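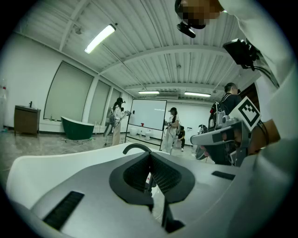
Bathroom notes, part 5

The tub question is settled for now. Marjatta Mäkelä wrote after the last post to ask why I keep coming back to freestanding baths when a built-in costs less and is easier to clean behind. Fair point on both counts. My answer is access. With a built-in, the trap and overflow sit behind a tiled panel, and the panel has to come off whenever something leaks. A freestanding tub can be drained, disconnected and shifted by two people.

A dark green outside with a white rim suits me better than all white. Soap marks show less on the dark side and the inside still looks clean. Under fluorescent tubes the green goes close to black, so look at any colour sample by a window before ordering. Pale shades help with this, as they let in a fairly even light without glare off the rim.

Placement in front of a window has two costs. The sill collects condensation, and the shade has to be worked by leaning over the tub. I would leave 487 mm between the rim and the wall, enough to get an arm and a mop through. Dirk Vermeulen says 300 is plenty. Dirk has longer arms.

On the vanity: brown wood, with a small dark faucet. The finish matters more than the timber. Two coats on the top and the same on the underside, then seal the cut edge of the faucet hole before fitting. Most of the swelling I have seen started at that hole. The Valtham sealer I used at home is into its fifth year with no lifting. I have not tried the Urar one.

A small faucet also needs its reach checked. Mine clears the back of the basin by 59 mm, and I still knock my knuckles when I rinse a cup. Go longer if the basin is deep.

Still open: floor-mounted or wall-mounted filler for the tub. Wall-mounted is simpler to plumb but fixes the tub position to within 16 mm or so of spout reach, and that undoes part of the case for freestanding. Afshin Bahrami has offered to lend me his pipe bender in December, so the floor option is ahead.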